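Grease Stains: Which Tricks Are Worth Your Time

I have read a lot of advice on getting oil out of clothes and tables, and most of it seems to be copied from one page to the next by people who have never ruined a shirt. I tried what I could. My standards are low and I still came away grumpy.

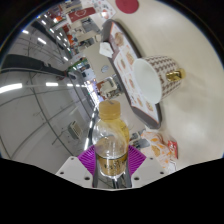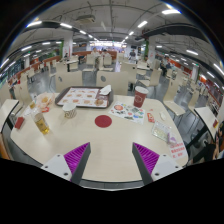
Baking soda on cotton
Fine if you get to it the same evening. Leave it on for 40 minutes, brush off, then wash. On a stain from last week it did nothing I could see.

Dish soap
The dull answer, and the one I keep going back to. One drop, rubbed in with a thumb, cool rinse. Check before the dryer — heat sets whatever is left.

Chalk
Kiran Mittal swears by it. I used 7 sticks on one sleeve and got a chalky sleeve with a stain under it.

Club soda
No. It's water with bubbles.

Paper towel and a warm iron on wood
Works a little on wax. On cooking oil it mostly spread the mark, and I'd try it under a lamp base first.

Sprays that promise 100 percent removal
Read the small print on the back. The one I bought, Bradent, wanted me to wash the thing with detergent afterward. So which of them did the cleaning?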